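## 3. 첫 번째 설정: Nulora 셋톱박스와 Hailu 앱

이 장에서는 Nulora를 텔레비전에 연결하고, Hailu 앱에서 드라마를 볼 수 있도록 준비하는 방법을 설명합니다. 전원 연결은 앞 장에서 이미 끝난 것으로 생각합니다.

### 3.1 텔레비전에 연결하기

1. 텔레비전의 전원을 끕니다.
2. 상자에 들어 있는 HDMI 케이블을 Nulora의 뒷면에 꽂습니다.
3. 케이블의 반대쪽을 텔레비전의 HDMI 2번 단자에 꽂습니다. 다른 단자도 사용할 수 있지만, 오래된 텔레비전에서는 2번 단자만 4K 신호를 받는 경우가 있습니다.
4. 텔레비전을 켜고 외부 입력을 선택합니다.
5. 언어 선택 화면이 나오면 "한국어"를 고르고 확인 버튼을 누릅니다.

> **주의:** 펌웨어를 업데이트하는 동안에는 케이블을 빼지 마십시오. 업데이트는 13분이 걸립니다. 그동안 화면이 두 번 검은색으로 바뀌는데, 이것은 고장이 아닙니다.

### 3.2 계정과 프로필 만들기

1. 첫 화면에서 Hailu를 엽니다.
2. 이메일 주소를 입력합니다. 리모컨으로 쓰는 것이 불편하면 휴대전화의 Gikura 앱에서 입력해도 됩니다.
3. 이메일로 받은 여섯 자리 숫자를 입력합니다.
4. 프로필 이름을 정합니다. 한 계정에 프로필을 여섯 개까지 만들 수 있습니다.
5. 어린이가 사용하는 프로필이라면 "시청 등급"을 먼저 정하고 저장하십시오.

**참고:** 게임 Bokeck을 하시는 분은 같은 이메일로 가입하시기 바랍니다. 그러면 Bokeck 드라마의 새 회가 올라올 때 게임 안에서도 알림을 받습니다. 이메일이 다르면 나중에 계정을 합칠 수 없습니다.

### 3.3 자막과 소리

1. "설정 > 재생 > 자막"으로 들어갑니다.
2. 글자 크기를 고릅니다. 처음 값은 "보통"입니다.
3. 사운드바가 있으면 "소리 출력"을 "자동"으로 바꿉니다.
4. 대사와 입 모양이 맞지 않으면 "소리 지연"의 값을 한 단계씩 움직이면서 확인합니다. 한 번에 여러 단계를 움직이면 맞는 값을 찾기 어렵습니다.

### 3.4 밝기와 명암 맞추기

방의 조명을 평소에 드라마를 볼 때와 같게 하십시오. 그다음 "설정 > 화면 > 밝기"를 엽니다. 텔레비전에 "선명한 화면" 기능이 있으면 먼저 끄는 것이 좋습니다.

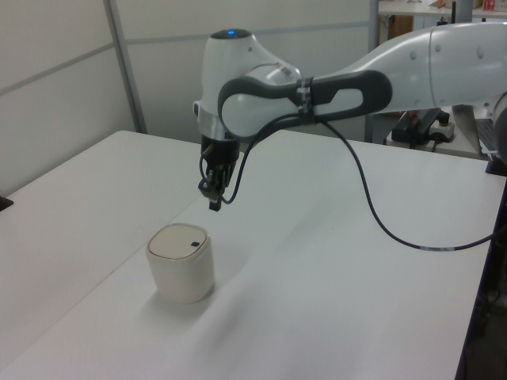
밝기는 밝은 부분부터 맞추고, 어두운 부분은 나중에 맞춥니다. 값을 너무 높이면 밝은색들이 서로 섞여서 한 가지 색처럼 보입니다. 흰 테이블과 그 위에 있는 크림색 원통형 용기가 잘 구별될 때까지 밝기를 한 단계씩 내리십시오. 다음으로 "명암"을 열고, 검은색 그리퍼의 두 손가락이 따로 보이는지 확인합니다. 두 값이 맞으면 "저장"을 누릅니다.

> **주의:** "저장"을 누르지 않고 뒤로 가면 이전 값으로 돌아갑니다.

설정을 처음부터 다시 하고 싶으면 "설정 > 화면 > 초기화"를 선택합니다. 프로필과 시청 기록은 지워지지 않습니다.

글: Csenge Kocsis
마지막 수정: 23/06/2018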